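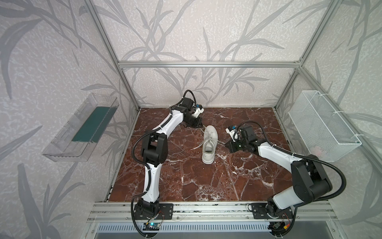 Figure 4. Start position for the lace task, shoe upright with the toe toward the back wall.

4. Recording lace demonstrations on the Hesudness cell

This section covers the two-arm lace task used in the Raju study. Read section 3 first if the arms were not calibrated in this session.

4.1 Before the first episode

1. Close all other programs on the recording computer and start the Holus recorder.
2. Move both arms to the rest pose and wait until the recorder shows "ready" for left and right.
3. Check both wrist views. The shoe opening and both lace ends must be inside at least one view.
4. Look along the cable sleeves of both arms. A sleeve must not lie under an elbow joint.

Caution: Keep your hands out of the cell when the arms are powered. If you need to touch the shoe, press the stop button first.

4.2 Placing the shoe

5. Put the shoe near the center of the table, toe to the back wall, heel to you.
6. Untie the laces fully and let the ends fall to the two sides. Do not arrange them in the same way each time. The policy trained on tidy laces did poorly in our November tests.
7. Between episodes, turn the shoe a little, up to 5 degrees to either side.

Note: We tried larger turns. The right arm then came too near its joint limit, and Silvan Ammann removed those episodes from the set.

4.3 Recording

8. Bring both grippers beside the shoe with the fingers open. Leave a gap between them.
9. Press the pedal one time to start. Grasp one lace end with each gripper, cross them, and pull.
10. Press the pedal again when both grippers have released the laces. An episode longer than 70 seconds is closed by the recorder and marked as failed.

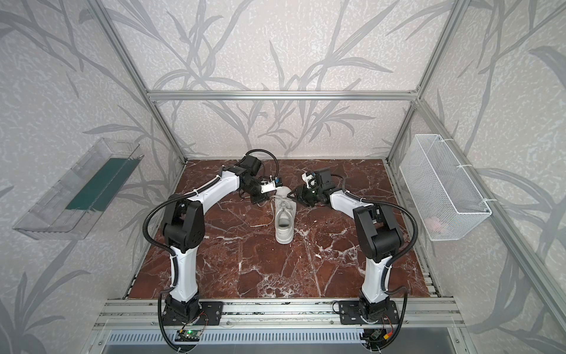
Should I delete an episode when one gripper drops the lace?
Keep it if you picked the lace up again before the time limit, and set the label to "recovered". The Brellen baseline was trained with 27 such episodes and it regrasped more often than the version without them.

4.4 After the session

11. Record 18 good episodes per session, then stop. Tired operators make slow and uneven motions.
12. Return the arms to rest and switch off the motor power.
13. Send the session log to Harpreet Sandhu before you start training.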